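Small Packaged Items on a Dining Table – README

Version 7, January 2022
Maintained by Wakana Kawaguchi and Kavinda Cassim
Project name in file paths: illel

Contents

The collection covers household clearing of small packaged goods from a dining table in a furnished room. It holds 540 records. Each record is one item handled once, together with the item class, the wrapping class and the still pictures taken during that turn. Items are everyday things of low value: sweets, sachets, disposable cutlery, drinks cans, combs and similar small goods that come in a bag or film of their own.

The list of items was drawn up by Hashini Wanigasekara from the contents of ordinary kitchen drawers. It was revised in August after the first round, when several items were found to be too alike to label apart. Where two items share a wrapper and differ only in flavour or print, they now carry the same item class and a different item number.

Setting

All records in the group "table_plaid" come from one room. The table keeps the same cloth throughout, a yellow and white plaid with a flower print. Goods and decorations at the back are treated as background and are not labelled, even when they are of a kind that would qualify on the table. 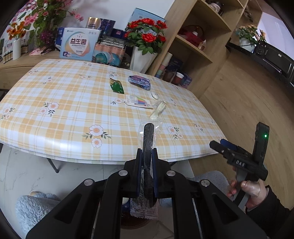
Item numbers are given in order of first use and have no other meaning. Numbers below 130 belong to the first round. Gaps in the sequence are items that were withdrawn, and the numbers were not given out again.

Wrapping classes

none – the item has no outer wrapping
film – thin clear plastic lying close to the item
bag – clear plastic bag with slack around the item
foil – opaque or metallic wrapper, contents not visible
card – item fixed to or printed with a backing card
part – wrapping present but open or incomplete

The wrapping class describes the item at the start of its record. If a bag splits or a seal opens during handling, the class is left as it was and the field "changed" is set to 1. Paper inserts inside a bag count as part of the item. Loose inserts found on the table are a separate item with class "none".

Clear wrapping is the main source of disagreement between labellers. Ashraful Thambiah and Mircea Nedelcu labelled the first round separately and then compared results. Most differences lay between "film" and "bag", and the rule now in use is that slack decides: if the plastic can be pinched without touching the item, the class is "bag".
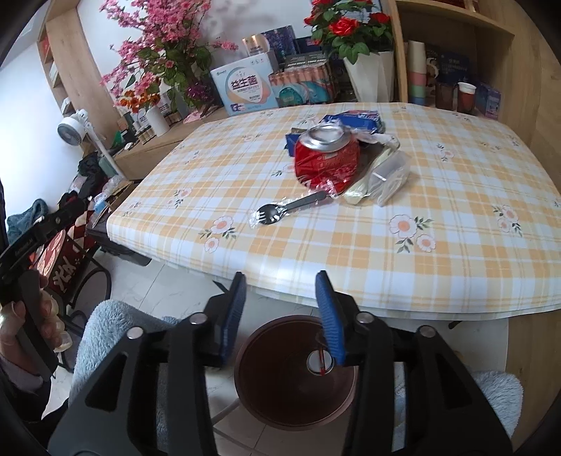
Drinks containers are filed under "can" or "bottle" by shape, and the label does not say whether they are full. An outer layer is recorded even where the container would be sold without one. The red can in its clear plastic is therefore "can, film", and the spork lying in front of it is "cutlery, part", as its wrapper is only partially sealed. Cutlery has no finer division by type. Black, white and clear pieces share the class and are told apart by the colour field.

Fields

item_no – whole number, up to 1000
item_class – one word, see items.txt
wrapping – one of the six classes listed earlier
colour – main colour of the item, not of the wrapper
changed – 0 or 1
note – free text, may be empty

For foil wrappers the colour field holds the wrapper colour, as the contents cannot be seen. This is the only exception. Printed text on packets is not copied out, in any language. Crumpled packets that cannot be told from waste are given item class "wrapper".

Known problems

The colour field in the first round was typed by hand and contains both "grey" and "gray". A corrected table is in colour_fix.txt and should be applied before sorting.

Combs were first filed under "toiletry" and later under "comb". Both values remain. Treat them as equal for combs only, as "toiletry" is still in use for other goods.

Corrections should quote the item number and the field concerned, and go to Kavinda Cassim.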